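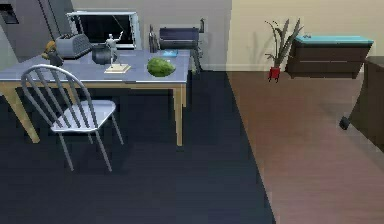

No. 47

My cousin Declan Pearce got married in November and I finally have the whole family tree quilt blocked out for him and his new wife! I started it the week they got engaged, so yes, I'm behind, but look, 700 little squares is a lot of little squares.

The names are what I love most. Grandma's side were all Gallwoods, and I stitched that one in the same blue thread she used on her pillowcases (I found two spools of it in her button tin and nearly cried). The Shehu side gets green, which the bride's mother picked out herself over the phone, changing her mind four times and laughing the whole way through.

Last night I sewed until my eyes crossed and got the border pinned. It's a bit wavy on one side. I don't even care, it looks so happy!

Next up is the backing. I've got flannel with tiny acorns on it, soft as anything, and I'm hoping there's enough left over for a baby blanket. No hints, Declan. Just saying I'd have the fabric.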